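Zindden Planner: Frequently Asked Questions

Last changed: Oct 21, 2022

These are the questions we receive most often about Zindden, the grasp planning and control package from Jiria. If your question is not in the list, please write to the support address in your license letter and include the log file.

What does Zindden do?

It takes the camera stream from the wrist, finds the object you named in the task file, proposes grasps, and sends a joint path to the controller. It does not replace the controller. The safety stop and the speed limits stay in the hands of the robot maker's own software.

Can I try it without a robot?

Yes. The simulator Ernulico is part of the package and starts with the same task files. The planner does not know if the images come from Ernulico or from a real camera, so you can change from one to the other with one line in the configuration.

Why does the planner turn the wrist before it goes down?

Many users ask this when they run the small-parts set for the first time. The planner computes the long axis of the object and then compares it with the closing direction of the fingers. A flat, narrow part should be taken across its short side. With the USB drive the body is wider than the plug, and the default is to grasp on the body. If you want the plug side to stay free for an insertion task, keep this default. If you want another grasp point, set grasp_region in the task file.

In the wrist view of the simulator, the fingers should be open before the approach, as they are here with the drive on the wood table.
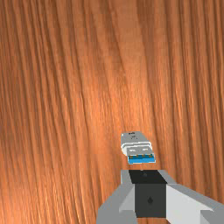

The object is found, but I get error 202. What is wrong?

Error 202 means that the object mask is good but no grasp passed the collision check. For flat objects the reason is almost always the table height. The planner believes the fingers will touch the table and it refuses. Measure the table again and correct table_z. Please do not switch off the collision check to make the message go away.

Does the wood texture disturb the detection?

In version 1 it did, because strong grain lines were sometimes taken for the edge of an object. Since version 2 we train with 18 table textures, and several of them are wood with long grain. If you still see false edges, raise edge_min a little and send us the image.

Which grippers are supported?

Parallel grippers with two fingers. The Hendriks model file is included. For another gripper you have to supply the finger geometry and the opening width. Suction cups are planned, but we can not give a date.

Can I use my own object models?

Yes, in OBJ or STL format. The units must be meters. A model in millimeters will load without a warning and then every grasp will fail.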